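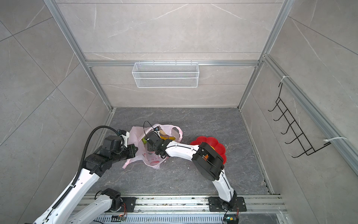 Projects > Plelari > Snack Unpacking > README

March 26, 2021
By Naveed Virk

Print this page | E-mail this page

# Plelari Snack Unpacking

Hi, and thanks for reading the README first! This is the part of Plelari that deals with getting food out of plastic bags and onto a plate. I put the list together with Meinrad Nägeli at Hikosberg, and most of what follows is stuff we kept telling each other over e-mail until I gave up and wrote it down.

## What's in it

There are 300 episodes. Each one starts with a bag on the floor of the work area and ends when the snacks are on the plate or the time runs out. I left the time-outs in - you can drop them with the `finished` column if you don't want them.

## The bags

I love the thin printed ones from the corner store, the kind that fold up on themselves the second you let go. They come in different colors and you can half see what's inside, so the same bun looks like a different bun depending on how the plastic is lying. Stiff paper bags are in a separate folder called `paper`, and there are only 4 episodes of those so far. Sorry, they tear and I got tired of it.

Please don't smooth a bag out before you start. Meinrad did this for a whole afternoon (very neatly!) and we had to redo the lot.

## The food

Small wrapped things and plain baked things, mostly. Anything sticky is out. Baked stuff sheds crumbs, and I wipe down between sets, not between episodes, so expect the floor to get messier as the numbers go up. If you're training something that cares about a clean background, sort by `set_order` and take the early ones.

## Plates

Plastic only. Round, square, and flower-shaped, with the shape in the `plate` column. The Farnell plates were too shiny under our lights and I pulled them.

## Known problems

- Episode 200 has the wrong plate shape in its row. I'll fix it.
- The notes for 3 episodes are in German. They're short, and they mostly complain about crumbs.
- `bag_color` was typed by hand, so "pink" and "light pink" mean the same thing.

## Coming up

Chaudhry bags (the ones with tied handles) should go in by May. If you have opinions on how tight the knot ought to be, write to me before then.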